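Braltora Wrist Camera Kit, reviewed after 300 recorded demonstrations

By Ognjen Ivanov
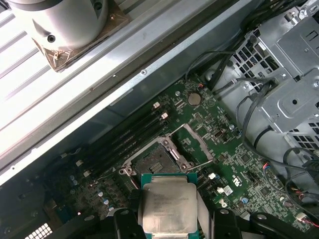
What we used it for

Our lab is training a policy to assemble desktop computers. The current job is seating a processor in an open socket with a two-finger gripper, and we needed plenty of good demonstrations with a clear view of the last inch. We already had a camera on a tripod, but the drive cage and the side of the case hid the socket from most angles. The Braltora kit includes a small camera, a bracket, a cable and a recording program. I paid $818 for it.

Setup

Mounting took 38 minutes, most of it spent routing the cable so it would not pull when the wrist turned. The printed guide is thin. Despina Golob found a better cable path on her second try, and we have left it that way. Calibration is a separate step and went smoothly.

Picture quality

The view is wide enough to take in both fingers, the processor, the whole socket and the memory slots beside it. The open load plate is easy to make out, so an operator can see how much room there is to get past it. Small engraved text on the heat spreader does not come through. If your labels depend on reading part numbers, enter them by hand.

Recording

The program starts and stops from a foot pedal, and every take can be marked good, bad or unsure. We used "unsure" a lot — mostly for placements where the operator let go early. Exporting is slow. A Sunday session left us waiting until after lunch for the files, and there is no way to export only the good takes. Radomir Petkov wrote a script to sort them afterward.

Problems

The bracket screws loosened twice, and each time we had to calibrate again. Thread locker fixed it. The program also dropped frames when the disk was nearly full and gave no warning.

Verdict

Four out of five. I would buy it again for close work inside a case. For open tabletop tasks, a tripod camera is cheaper and does the job.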